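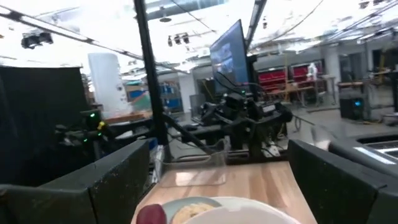 FOR IMMEDIATE RELEASE

Zekach Members See Trukley Table Robot Up Close, Will Hold Their Money for Now

Diner and cafeteria owners ask Nunent for full trial records before any member signs a lease

ARRIAGA – Zekach, the buying group for 127 independent diners, cafeterias and lunch counters, sent a delegation to the Nunent open day on 3 July 2021 and came away interested, well fed and not ready to recommend anything.

Nunent has been telling the food service trade since spring that its Trukley system, a pair of robot arms with two-finger grippers, will be able to set, clear and reset a table without help. The company's flyer says "100 percent table ready." Zekach wanted to know what that meant. After most of a day in the Nunent workshop, we still want to know.

"I saw arms that can pick things up," said Adanech Degefa, who chairs the Zekach equipment panel and has run a breakfast counter for most of her working life. "Picking things up is good. My busser also picks things up, and then he does the other nine parts of the job."

What was on the table

The demonstrations used ordinary tableware and food: plates, a pink bowl, a woven placemat, a red bell pepper and some smaller items. Members appreciated that. We have been to trade shows where the robot only ever moves a foam cube, and a plate is at least a thing our people own.

Nunent ran the sessions on wooden tables in its main workshop, with visitors standing a few feet back. Each session lasted a few minutes and was followed by questions. The staff were polite and did not rush anyone. When an arm missed its target they said so and started over, and our delegation would like that on the record, because it isn't how these things usually go. 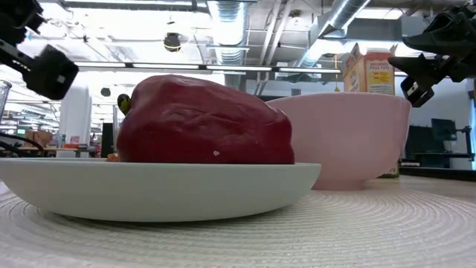 Produce is where our members pressed hardest. A pepper has no handle and no two are the same shape. Soledad Aguirre, who buys for four school cafeterias, asked whether the grip is set ahead of time for each kind of food or worked out on the spot. She was told "a mix." She asked what was in the mix and was told that the details are still changing.

"That may be a perfectly fair answer for a research project," Aguirre said. "It's a strange answer from a company with a lease agreement sitting on the sign-in desk."

The number on the slide

Nunent's presentation gave a figure of 1,772 completed tasks. It is a nice big number, and several visitors wrote it down. It did not come with a count of tasks attempted, a definition of a task, or a note on how many were done with a person guiding the arms.

We asked about all of these. Evaristo Magaña, who led the tour for Nunent, said the total includes runs steered by a trained operator as well as runs the system did alone, and that the company has not split them out for the public. He said operator runs are how the arms learn, and that visitors should expect to see people working close to the equipment for some time yet.

We have no quarrel with that. Learning from people sounds sensible. But a diner owner who reads "100 percent table ready" and then "1,772 completed tasks" will put those two lines together in her head, and Nunent must know that she will.

The delegation also raised some duller matters, which tend to be the ones that cost money:

Cleaning. Nobody could give us a written procedure for washing the gripper fingers after they touch food. Nunent says one is being drafted.

Breakage. We asked how many plates and glasses had been dropped in testing. We were told "fewer than you'd think." Our members think about broken glasses a good deal, so this was not as comforting as it was meant to be.

Space. The arms, rails, cables and monitors take up room. Most of our members have a back counter where two people already have to turn sideways to pass.

Price. The lease is listed at $3,000 a month, with training extra. There is no figure for the extra.
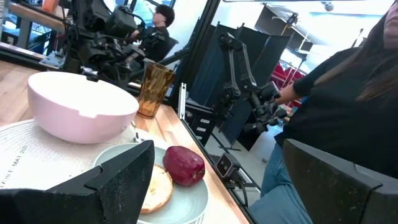 Where members disagree

Not everyone in the delegation was as doubtful as this release may sound. Rutilio Sandoval, who owns a late-night grill and has had trouble filling his closing shift, thinks the group should put its name down for a trial.

"It's slow and it needs somebody next to it," Sandoval said. "So did I when I started. I'd give it a corner of my place for a month, as long as Nunent pays for the month."

Degefa says she would support that on the same terms. Aguirre would not, at least with children in the building, until the cleaning procedure exists on paper.

What Zekach is asking for

Zekach has written to Nunent with the following requests:

A count of attempts to go with the count of completed tasks, with operator-guided runs listed separately.

One full hour of table clearing, start to finish, with no resets, on tableware chosen and brought by Zekach members. Ours is chipped and some of it doesn't stack.

The written cleaning procedure, when there is one.

Removal of the words "100 percent table ready" from material sent to our members until the first two items are in hand.

Nunent has acknowledged the letter. Magaña told us the company is open to the hour-long session and would need to look at dates. He did not comment on the flyer.

Until we hear more, Zekach advises members not to sign the Trukley lease or pay the reservation deposit. Members who already paid should check the refund terms on the second page, which give a shorter window than the sales call did.

About Zekach

Zekach is a member-owned buying group serving independent diners, cafeterias and lunch counters. It negotiates on equipment, dry goods and service contracts and takes no payment from equipment makers. Zekach covered its own travel to the open day. Lunch was provided by Nunent, and it was served by people.

Press contact

Iraís Becerra, Zekach member office, Arriaga. Notes taken by the delegation are available to reporters and to members on request.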